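Table Manners

By Paula Lazăr

The robotics club at Wonside has 3 rules. Don't stand inside the tape. Don't feed the arm real food. And don't say "it worked at home," a sentence Mircea Cârstea has heard often enough to start charging for.

Cârstea teaches physics until mid-afternoon and then, for reasons he has never fully shared with his family, coaches a dozen teenagers through the Fasville student finals in May. This year's task is clearing a table. Points go up to 100 and come off again for anything dropped, dented or launched.

The students named their software Prisum. The arm is Vlad.

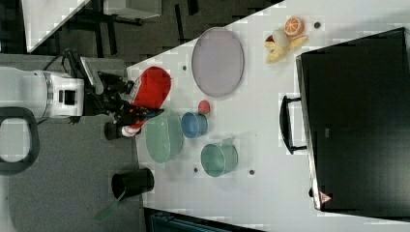

Vlad takes on the red bottle, with the toy fruit and the cups still to come.

Bottles were supposed to be the easy part. Cups on their sides are what the team dreads, and the small red ball has its own page in the logbook, most of it unprintable.

Prisum has learned from 300 practice runs, 102 of them thrown out after someone set a speed limit wrong — the culprit has since been promoted to head of snacks. A good run now takes less time than an argument over whose turn it is at the controls.

"My own kids can't clear a table either," Cârstea says, watching the gripper. "At least this one lets me read the error log."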